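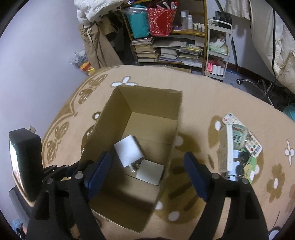
Attachment 1: the box, open, on the rug

Ticket 398
Opened: 2019-01-02
Category: Delivery / Returns
Product: Nalum room thermostat with wireless receiver
Status: Closed

Customer message

Good morning. I bought the Nalum thermostat from your shop in Hiltidville and it was sent to my home by Benítez parcel service. The receiver part is installed near the boiler and its green light is on. The thermostat part, which goes in the living room, does not keep the connection. It finds the receiver, it shows the small antenna sign, and after nearly 60 minutes the sign goes away and the heating stops. Then I must press the pairing button again.

I have already done the following things, so please do not ask me to repeat them if it is not necessary:

- Changed the batteries for new ones, of the type written in the manual.
- Paired again from the beginning, holding the button until the light blinks.
- Moved the thermostat to the hallway, closer to the boiler. The result was the same.
- Turned off the wireless router for one evening. The result was the same.

I would like to know if this is a fault of the unit or of my installation. If I must return it, please tell me whether a plain brown box is accepted, as I no longer have the printed carton. I attach a photo.

Reply from support

Thank you for the clear list. Please check two more items before we decide about the return.

1. In the installer menu, open page 2 and read the value called "Link interval". It should be 10. Some units left the warehouse with the value 0, and these units stop reporting after a time.
2. On the receiver, look at the small switches under the cover. Switch off the power of the boiler before you remove the cover. Both switches should be in the down position.

A plain corrugated box is accepted for returns. It must be closed with tape on all sides and the thermostat should not be able to move inside. Please take the batteries out first.

Customer message

I have checked. The link interval was 10, so it was correct. For the switches I waited until the afternoon, when the house was warm enough to turn off the boiler. One switch was down and the other was up. I am sure I did not touch it, but it is possible that the installer did. He came from the company Costine and he worked quickly.

I have put both switches down and paired again. I will write tomorrow, as I prefer to see one full night before I say something.

One remark about the manual. On the page about the receiver, the drawing shows the switches from the opposite side, so "down" in the drawing is "up" when the receiver hangs on the wall. I read this page three times before I understood it. Maybe the installer had the same difficulty.

Customer message

The antenna sign was there all night and it is still there now. The heating started at the programmed hour. The temperature on the display is one degree higher than on my old thermometer, but I do not know which of them is right, and this does not disturb me.

I do not need the return anymore. Please cancel it, if you have opened it in your system.

Reply from support

We had reserved a return label and it is now canceled. No pickup will be made by Benítez.

For the temperature difference, you can use "Sensor offset" on page 1 of the installer menu and set it to -1.0. Please leave the thermostat in its place for a few hours before you compare, and keep it away from lamps and direct sun.

Your remark about the drawing was sent to the people who prepare the manual. The next printing is planned for April.

Internal note

Cause: receiver switch 2 in the up position. Link interval correct, batteries not related. Add the switch check to the first reply for all Nalum connection tickets, before the question about the router. Warranty period not changed. Ticket closed with the agreement of the customer.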